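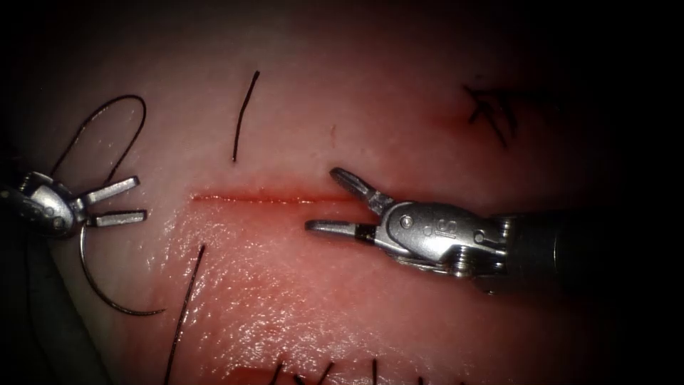

gaetano_f
Nayara told me to retension the wrist cables every 100 runs on our suturing setup and I think that's too often. We're at 118 on the right arm and it still tracks beautifully!

nayara.d
Only if you like chasing jaw slop later, Gaetano. Mine was lovely at 100 too, then the needle started rolling in the grip (on a brand new pad, argh).

Vanderleia M
I'm with Gaetano. Every time you open the wrist you risk the pivot screw. I check backlash first and leave it alone if it passes. Got up to 70 extra runs that way.

nayara.d
Passes how, though? By feel?

Vanderleia M
Close on a bit of thread, roll the wrist both ways, watch for lag. Takes two minutes and I love doing it, it's so satisfying when both tips move together!

portela_r
Clean the jaws before you test, please. Pad gunk feels just like a loose cable. I pulled a whole wrist apart in April over that.

gaetano_f
Ha, ok, cleaning tonight. Does the Albridge brush fit between the prongs?

portela_r
The small one does. Go easy near the hinge.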